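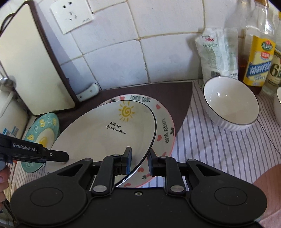 Third week of collecting for the Vrabec task set. I want to write down some things we learned, maybe they are useful for other small teams that record by hand. Thread.

The task sounds very simple: take one plate off another plate, put it somewhere else. We record it with two hand-held grippers, one for each hand. A person does the movement, and the policy has to learn it later from the recordings.

My first mistake was that I bought a set of identical white plates. All the early episodes looked the same, and the policy that came out was good only with those plates. Now we use plates from real kitchens, with cartoon suns, with hearts on the rim, whatever the household has.

Plates that lie flat on each other are difficult for two parallel fingers. You must get one finger under the rim of the upper plate and keep the other one on its face. New operators push too deep and move both plates together. We keep these episodes, but they get the tag "slip" and go to a separate folder.

Speed was the second problem. People are fast in their own kitchen. I ask them to move as if somebody is sleeping in the next room. This instruction works better than any number I gave them before.

Today we are at 1,623 episodes. I was hoping for more by the end of March, but after review we had to take out a lot. The most common reason is that the fingers close before they reach the rim, and then open and close again. The model learns this hesitation very well, sadly.

Review takes longer than recording. For every 100 episodes I sit the whole morning with coffee and the Clatport viewer, pressing keep or drop. On Tuesday my space key stopped working, so you can imagine.

Somebody asked me why we don't clean the counter first. We did so in the beginning. Then we tested in the Plustitz apartment, where there are bottles and bags and bowls everywhere, and the arm went for the wrong thing again and again. Since then the rule is: leave the kitchen how you found it, only make sure that nothing can fall.

Small practical advice: wipe the finger pads between episodes. A little bit of oil from cooking is enough and the plate turns in the grip. I lost 3 plates before I understood this. I have replaced all of them, the hosts were very kind about it.

Next we do bowls. The rim is thicker and the wall is curved, so I expect that the first 1,000 episodes will teach us more than they teach the policy. We will train with plates only and then with both, and compare.

If you record bowls already, please write me which angle you use for the approach. At Ploltix we have two opinions about it and both people are stubborn. One of them is me.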